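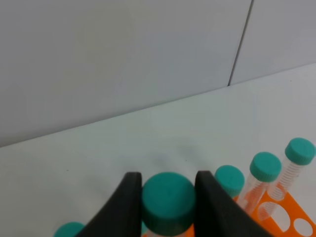

Summer Retreat at Sarnent: Frequently Asked Questions

Updated 23/03/2025

When is the retreat?
It takes six days in August. We begin with evening prayer on the first day and finish after the morning service on the last one.

Who can come?
Any adult who wishes to spend some days with Scripture and silence. You do not have to belong to our parish, and you do not need to be Catholic. We have 22 places.

What is the theme this year?
We will read the Book of Ruth slowly, one part each day. Please bring a Bible in the language in which you pray.

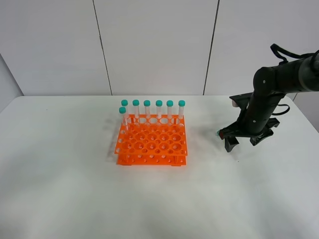

Is the silence obligatory?
We keep silence from night prayer until after breakfast, and also during the walk to the Atance chapel. At other meals you may talk freely. If silence is difficult for you, please tell us when you register and we will find a quiet corner where you can speak with one of the leaders.

How do I register?
Fill in the form on the Wandex page and pay the deposit of 30 euros. The deposit is returned if you cancel before the end of June.

Can I receive the sacrament of reconciliation?
Yes, every afternoon in the side chapel. A priest who speaks English and Czech will be present. 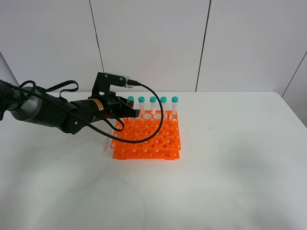

I find it hard to sit still in prayer. Is the retreat for me?
Many people ask this, and we believe yes. Prayer does not need a perfect body or an empty head. In the first talk we speak about attention, how one can stay close to a single word of the text. Your thoughts will go away, and you may bring them back gently.

Where will we sleep?
In the Jireš house, in single or double rooms. Sheets are included, towels are not.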